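Service Records and the Public's Right to Weigh Them

Opinion
2021-08-11

The municipal council of Plalside will decide in November whether candidates for local office who cite military service in their campaign materials must place a summary of that service on the public register. The proposal has drawn more heat than its modest length would suggest. It runs to 6 clauses, and most of those who have spoken against it object to only one of them.
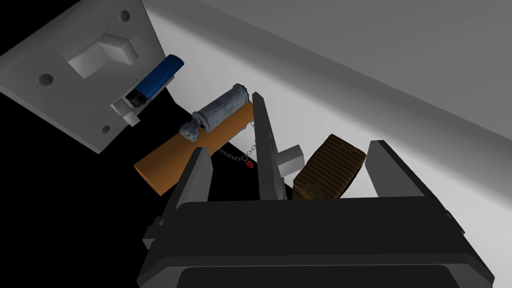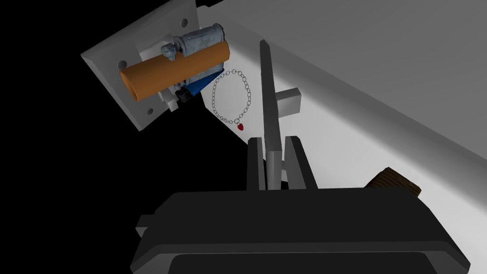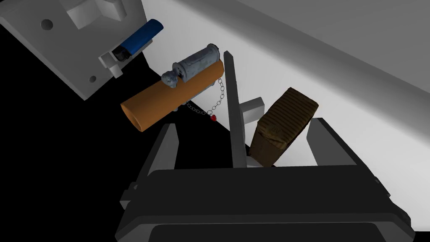 A reader in Nutberg wrote to this page last week to say that the whole idea is an insult to people who have served. A man who spent his youth in uniform, the letter argued, should not have to prove it to a clerk, and the only people who will benefit are those who wish to dig through old evaluations for something embarrassing. The letter added that a candidate for the school board would never be asked to produce her grades.

The objection deserves a careful answer. It is sincerely held, and part of it is correct. Personnel files contain material that has no bearing on fitness for office. A reprimand for a late return from leave at the age of nineteen tells voters very little about a person of fifty. Medical notes should remain private in every case. Any rule that opened complete files to public inspection would be a bad rule, and this page would oppose it.

The Plalside proposal does no such thing. Under its third clause, the summary would consist of the dates of service, the branch, the final rank, the decorations formally awarded, and the character of the discharge. Evaluations, disciplinary notes below the level of a court-martial, and health records are excluded in plain terms. The candidate obtains the summary and submits it. A candidate who makes no public mention of military service is under no obligation at all.

That last provision is the one most often overlooked. The rule is triggered by the candidate's own choice to place service before the voters as a reason for their trust. Once that choice has been made, the service has become part of the public argument, and the public is entitled to know its basic outline. A candidate for the school board who printed her grades on a leaflet could reasonably be asked whether they were accurate.

The experience of Dankwa is instructive. Its council adopted a similar rule two election cycles ago, after a campaign in which rival camps circulated competing accounts of one candidate's record. Each account relied on former colleagues, some of whom had not served with him for decades. No document was produced by either side until the votes had been counted. By then the dispute had consumed the campaign, and questions about the water system and the harbor road had gone almost without discussion.

Since the rule took effect, 34 candidates in Dankwa have filed summaries. Two of them corrected statements they had made about their rank, and both corrections were received with little comment. One of the two was elected. The council's clerk reports that the filings take up a single folder and that requests to inspect them are infrequent outside the final weeks before a vote.

It may be said that a small number of corrections hardly justifies a new requirement. The better measure is what has been absent. There have been no rival dossiers in Dankwa since the rule was adopted, and no late broadcasts by former superiors offering recollections that cannot be tested. Where an official summary exists, such recollections must be set beside it. A voter may still give them weight, but does so with some means of comparison.

Testimony from former superiors presents a particular difficulty. An officer who trained a candidate many years ago may possess real knowledge of that person's character. The same officer may also hold a grudge, a party membership, or merely a faulty memory. Voters who hear the account in the final days of a campaign cannot easily tell which of these they are being offered - and neither, in many cases, can the newspapers that print it. This page has made mistakes of that kind and has had to correct them.

There are reasonable grounds for amending the proposal. The penalty for late filing is set at 300, a sum that a well-funded campaign would pay without hesitation and that an independent candidate might find painful. A daily charge would be fairer. The deadline should also be moved. Requests for service summaries can take months to be answered, and a candidate should not be penalized for the slowness of an archive. A dated copy of the request ought to be accepted until the summary arrives.

The residents' association in Jastora, whose petition gathered 220 signatures, has asked that the rule be extended to professional licenses and academic degrees. The principle is the same, and the council should consider it in due course. It would be unwise to attach it to the present measure, which has been drafted with care and can be voted on as it stands once the two amendments are made.

Military service is held in high regard in this district, and rightly so. The council should adopt the proposal in November, with the changes to the penalty and the deadline, and should direct the clerk to publish the filing form before nominations open.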